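About Memell

Hi, and thanks for stopping by! I'm the person behind Memell, a little clothing repair and alterations studio up the stairs from the bakery on Wirko Lane. If you've come in smelling croissants and gone home with a hemmed pair of trousers, you already know how this goes.

I started out at my kitchen table, taking up school uniforms for the neighbours and getting pins in the carpet (sorry, feet). Then it was bridesmaids' dresses, then somebody's grandad's wool overcoat with a lining like wet tissue paper, and I was hooked. I loved that coat. I spent longer on it than I could ever have charged for and I'd do it again tomorrow.

The studio is named after the first sewing machine I bought with my own money, a heavy old green thing the previous owner had christened Memell. It still does all my denim. The newer machines get the silks and the stretchy stuff, and they don't complain half as much!

So what do I do all day? Mostly hems, zips and waistbands, plus a steady stream of moth holes once the weather cools down and everyone gets their jumpers out. I do a fair bit of visible mending too, in whatever colour you fancy. I don't do leather or wetsuits, and I'm hopeless with curtains, so for those I'll happily send you round to Bakhtiari Upholstery, who are lovely.

In June I finally counted up the job book, and I'd done 1,000 repairs since moving into the lane. Of those, 171 were jeans with the inner thigh gone. You are not alone, friends.

Most jobs take up to 3 weeks, a bit longer in formal season. I'll pin everything on you first and give you a price before I pick up the scissors. If I reckon a thing isn't worth fixing I'll say so, and you can hang onto the buttons.

I also run a beginners' mending night at the Tretier Hall, with tea and whatever the bakery didn't sell. Bring a sock, or that cardigan you've been avoiding. You don't need your own machine, we do it all by hand and it's a good natter besides.

One more thing while I've got you: please get your good jackets off those skinny wire hangers! They leave little points in the shoulders and I spend ages steaming them out. A broad wooden one will do your blazer a world of good, and the op shops often have them in a box near the door. 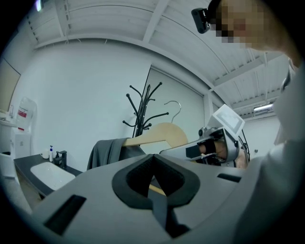 A wooden hanger with nice broad shoulders

The door's open from ten in the morning, and if the light's on later than that in the evening, I'm probably still up there unpicking something. Come up and say hello, and mind the third step, it's a bit wonky.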